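Notes for week 3 — the celebrity interview and what it's for

Hi all. I typed these up from my own scribbles, so forgive the gaps. Fadi Khoury asked for something to read on the bus before the seminar, and I figured the rest of you might want it too.

Last time we looked at how a gossip column gets built. This week it's the sit-down profile: one star, one reporter, a couch in a hotel suite and a publicist by the door looking at her phone. You've all read hundreds of these. My guess is you've never thought much about who asked for them.

**Who wants the interview?**

Usually the studio. An actor signs on for a movie and the contract says so many days of press. Our running case is *Trimell*, the family drama, and its lead, Siobhán Egan. She gave 14 interviews in a single hotel stay, each one 20 minutes or less (that's why so many of them have the same anecdote about the horse!). Go through the packet and mark every place the horse turns up. Then look at what each writer did with it. One opens on it, one buries it near the end, and one treats it like a secret she let slip over coffee.

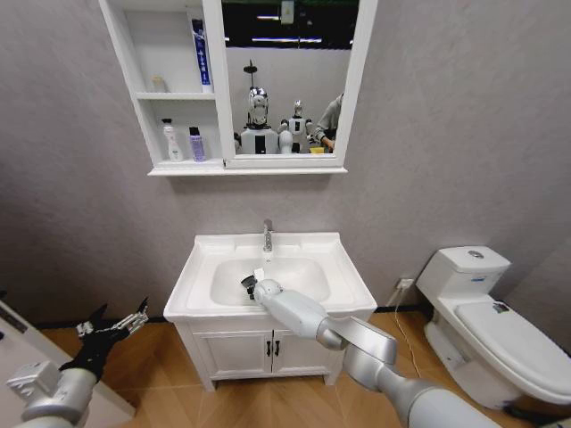
Why do stars bring up divorces and breakups in interviews at all?

Mostly to get their own version out first. If a story is going to run anyway, a friendly magazine lets you pick the words, and later reporters tend to copy those words. Egan's split from Eamon Flanagan is a good one to follow. She said "we grew in different directions" once, in the spring profile, and that phrase shows up in nearly everything written afterward, sometimes without quotation marks. Keep an eye out for that. A quote that loses its marks has turned into a fact, and the reader has no idea whose fact it was.

**On the record, off the record, and the mushy middle**

I get emails about this every term, so let me be plain:

- *On the record*: you can print it with the name.
- *On background*: you can print it, but the source is "a person close to the couple" or some such.
- *Off the record*: you can't print it. You can go ask someone else, carefully.

Both sides have to agree before the thing gets said. A star can't tell you something juicy and then add "that's off the record" — well, she can, and plenty of reporters will go along with it to keep the access, but you aren't bound by it. Talk to your editor. Cillian Ní Chonaill's chapter in the reader has a long section on this and it's the best thing in there, I think.

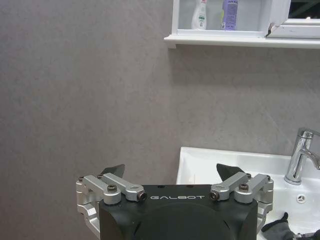
The trickier case is when the agreement is made by the publicist and the star doesn't know about it. In the *Jurnberg* profile, the rep had ruled out any question on money, and then the actor brought up his debts himself in the first five minutes. The writer kept it in. The rep was furious, the actor seemed fine, and the magazine wasn't offered another cover for a long while. I go back and forth on that one. Come ready to argue, please, because last year's group all agreed with each other and it was a very quiet hour.

**Reading the piece itself**

Page 209 of the reader has Ruairí Ó Súilleabháin's profile of the singer Vasconcelos. Read it twice. The first time just enjoy it, it's funny. The second time, take a pencil and sort the sentences: what did he see, what did she tell him, what did he get from older clippings? My count of the clippings came out a lot higher than I expected for a piece that feels so up close. Look at the lunch paragraph especially. He never says he was at the lunch.

**For next time**

Write 60 words, no more, introducing Egan to a reader who has never heard of her. No marriage, no horse. Bring it on paper and we'll swap. If you missed the *Brorkix* clip in class, it's in the course folder under September, and you only need the part up to where she takes her microphone off.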